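The Summer I Started Tasting Water

I grew up drinking straight from the garden hose, so believe me when I say I never planned to have opinions about tap water. Water was what you had when the lemonade ran out. Then we moved to Tollstead, population 1,508, and the first glass I poured in our new kitchen tasted like I'd licked a chalkboard.

I drank it anyway! I was thirsty and the boxes were everywhere and I couldn't find the coffee maker. But the coffee, once I did find the machine, tasted strange too, and so did the rice, and by the end of the week I had a white crust in the kettle that I could flick off with a fingernail.

Hard water, said the woman at the hardware store, before I'd finished my sentence. She has this conversation a lot. Tollstead sits on limestone, and the rain takes its sweet time trickling down through it, picking up calcium and magnesium as it goes. None of it is bad for you. It just leaves a mark on everything, including (as I learned that first winter) black towels and the inside of your favorite teapot.

I bought a little packet of test strips from her, the kind you dip and hold up to a color chart, and went home and dipped everything. Kitchen tap, bathroom tap, the dog's bowl. Then I got carried away and started asking for glasses of water at other people's houses. I'd take a sip, look thoughtful, and reach for my purse. My friends have been very patient.

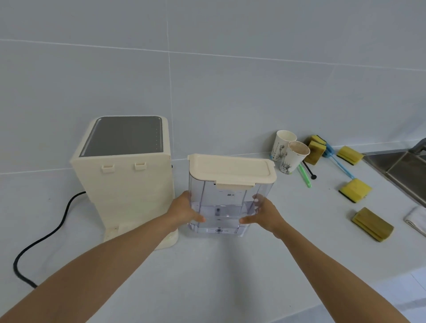
What got me was how different it all tasted from one house to the next. A neighbor up the hill has a private well, 73 feet deep, and her water is so cold and so full of iron that it's like drinking next to a railroad track. She loves it. She grew up on it, and when she travels she says everything else tastes empty. My sister's city water, two hours east, smells a bit like a swimming pool for the first minute and then mellows out if you leave the pitcher on the table - chlorine drifts off on its own if you give it some time, and an open pitcher in the fridge overnight works nicely.

By October I was hosting a tasting. I know how that sounds. I set out 8 jars with numbers taped to the bottoms, plus a plate of plain crackers, and told everyone they had to write down one word for each. The words were wonderful. "Pennies." "Snow." "Grandma's bathroom," which is two words, but I allowed it. Number 6 was our own Tollstead tap, the very stuff I'd complained about since the moving truck left, and I wrote "nice" next to it. Nice! I had picked my own chalkboard water out as a favorite and hadn't even recognized it.

I guess that's how it goes with a place. Your mouth gets used to it before you do. There's a bakery in town, Londoño, where they make a crusty white loaf that I've tried again and again to copy. The baker swears by the local water and says a bit of hardness helps the dough hold together. When I made the same dough on vacation with very soft water it came out slack and sticky and I had to pry it off the counter with a spatula. I could have messed up the flour, I'm not a scientist. But I've started bringing a jug along when we go to the lake.

There are still things I do about the crust. The kettle gets a boil with half water, half white vinegar, then a long sit, then two good rinses (do the second rinse, please, I've had vinegar tea and it's not a mistake you forget). The showerhead gets a plastic bag of vinegar tied around it with a rubber band. For coffee I do cheat and use filtered, and I'll defend that to anyone who comes over.

Everything else gets the tap. My niece visited last month and made a terrible face at her first glass, and I caught myself telling her to give it a few weeks.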